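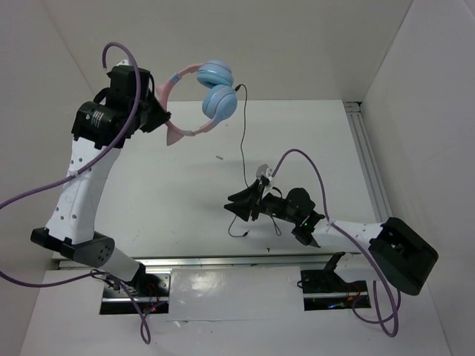
Wednesday rant, and it's going to be a thread. I'm tired of being told that a kid's headphones need a "storage solution."

The latest is a molded hanger from Closturau. It's a hook. It comes with a card explaining how to hang things on a hook. Somebody in Skastville bought three of them and wants me to be excited.

The pitch is always the same: the cord tangles because you don't own the right product. I've wound a lot of cords in my life. They tangle because people wrap them tight around the headband and shove the whole thing in a bag.

The tight wrap is what everyone's aunt does. Pull the cord, wind it hard, tuck the plug under the last loop. Looks tidy. Then you get a sharp bend right where the wire goes into the ear cup, every single day, and in February one side goes quiet and you blame the brand.

What I do: hold the headband up so the cord hangs straight, let it untwist by itself, then make loose loops about as wide as my hand. Loops go inside the band. Takes maybe 15 seconds. I don't have a name for it and I'm not selling a course.
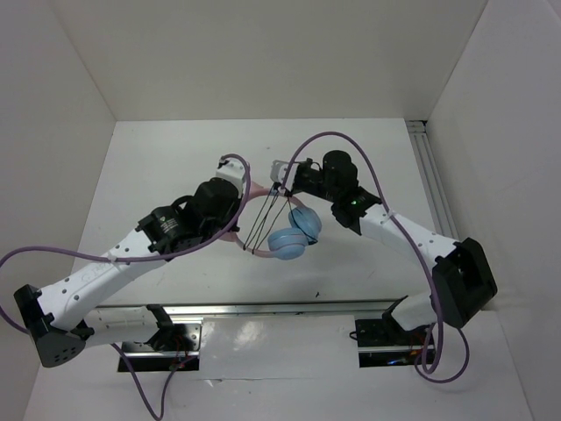
Do the ear cups need to be folded in before you wind the cord?

Only if they fold without being forced. If they resist, leave them alone and lay the loops between them.

Vesela Leka told me she uses the velvet pouch from Vuorinen and her daughter's pair "always comes out perfect." I asked how long she'd had the pouch. 2 weeks. Get back to me in the summer, Vesela.

Also not convinced by the wipes. There's a Judness pack that promises to "restore" ear cushions. Restore them to what? A barely damp cloth, then a dry one, and let them air out before they go away. If the covering is already flaking, no wipe is bringing it back.

The bit I do worry about is the ears. The cat ones, I mean. Kids grab them like handles, and adults do too. Pick the thing up by the band, low down on one side, well away from anything pointy that could snap.

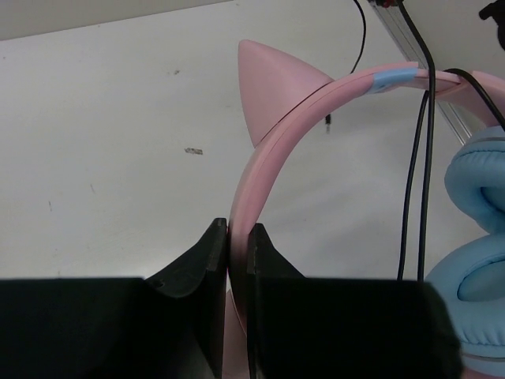 Pink band, pale blue cushions, cat ear on top.

Someone's going to reply that a video with 4,000 likes says to store them stretched over a jar so they "keep their shape." Stretched is a shape, sure. Try it and tell me how well they stay on a small head afterward.

So: loose loops, cups easy, flat on a shelf with nothing on top. Mine share a shelf with the board games. If you've used one of those hangers for a full year and the cord is still fine, I'd like to hear about it, and I'd like to see the cord.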